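# What is a shelf for?

If you put everything you own on one table, you would soon run out of table! A shelf is a clever way of making more room without making the table any bigger, and people have been using them for a very, very long time. 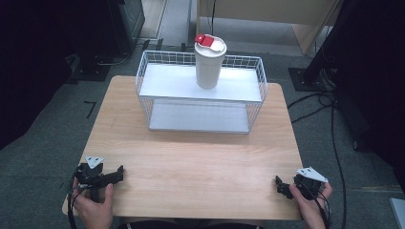

A little shelf with two levels gives you two places to put things, one on top of the other. You might keep your cup upstairs, where it is easy to reach, and your pencils downstairs – or the other way round, if you like.

Now, have you ever looked closely at a wooden table? The wavy lines are called grain, and in a real piece of wood they come from the way the tree grew, year after year. 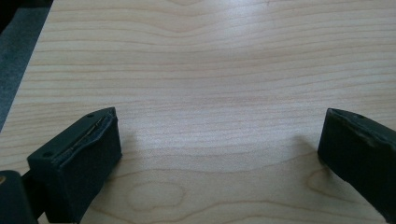 Wire is thin, but when lots of wires are joined in a grid they hold each other steady. A flat board laid across them gives a cup something smooth to stand on, and a low rail round the edge helps to stop things sliding off.

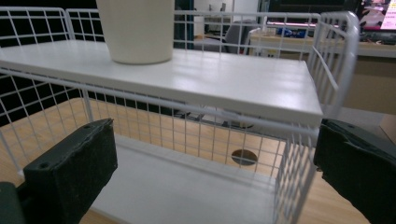 *A white cup on the top board of a wire shelf.*

Try drawing a shelf of your own with 3 levels. What would you put on each one?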